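The Zenasov at Night
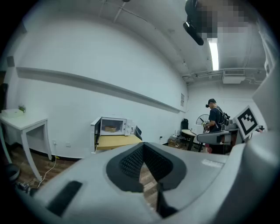

Black finger pads and a pale gray housing, with wood-look planks below.

The concept car came off the truck at nine in the evening, under a gray cloth, and the man from the transport company would not let go of the key until somebody signed for it. I signed. I was the night technician at the Tralley hall and had been for six winters, and the day crew had gone home.

It was called the Zenasov, after the design house. Pudico had paid for it and Pudico's badge was on the nose. It was a low car with one long door on each side and no visible handles. The sheet that came with it said it had a range of 626 kilometers. Under that, in pencil, someone had written 73.

I rolled it down the ramp with the portable controller, walking beside it. It moved at the pace of a slow dog. The tires made a sticky sound on the painted floor. When it was on the turntable I set the chocks, plugged in the charger and called the number on the sheet.

A woman answered. She said she was the one who had written the 73.

"The battery is from a delivery van," she said. "The real one wasn't ready. It only has to get on and off the stand."

"They're going to say 626 from the stage."

"The finished car will do 626."

"Is there going to be a finished car?"

She said she worked in interiors.

I had a sandwich on the steps by the Benjelloun stand, which was already built and roped off. Benjelloun made trucks and had brought two of them. They had mud flaps and mirrors and a place to put a thermos. I had nothing against them. Then I went back and looked at the Zenasov again, because the doors were supposed to be tested before morning and it was on my list.

The door went up without a sound. I sat down in the back, where the seats curved around like a booth in a diner. The lights in the floor came on one strip at a time. A voice asked where I would like to go.

I gave it my mother's address. It was the first one that came to me. She had lived 105 kilometers up the coast, and the house had been sold in January.

The windshield showed a map with the route drawn in blue. The voice said the trip was not possible on the present charge. It said it could take me 73 kilometers and find me a place to wait.

I knew the road well enough to know where that would be. There was a gas station there, with a lake behind it. We used to stop on the way home on Sunday so my father could check the oil.

I told it no, thank you. The map went away and the floor lights went out in the order they had come on.

I closed the door and wrote "doors OK" on the list. At seven the cleaners came to wipe down the paint, and at eight there were 300 chairs to put out in front of the stage. I put out my share of them and went home before the speech.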